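I've been keeping the Stirkov journal for 23 weeks now, and I have opinions! It's one of those guided ones, a question at the top of each page and then you're on your own. What would you do with a day that belonged to you? Who are you still trying to please? I bought it at Ramanauskas, the little bookstore in Mitbridge, fully expecting to quit by the second Sunday.

The good stuff first. The questions get under your skin (the one about old friendships kept me up half the night), and the paper takes a fountain pen nicely. 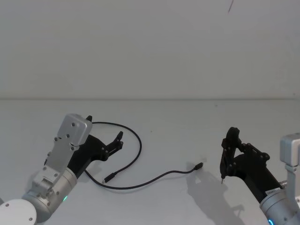
Treldale, July

Back from a week away with it, and I have 2 gripes. The ribbon frayed almost right away, and the last 90 pages start repeating themselves, so I was answering the "what are you grateful for" one over and over in slightly different words. I skipped a bunch and felt guilty, then wrote about the guilt, so maybe that's the trick?

Would I buy it again? Yes, but I'd do three pages a week and leave the rest blank.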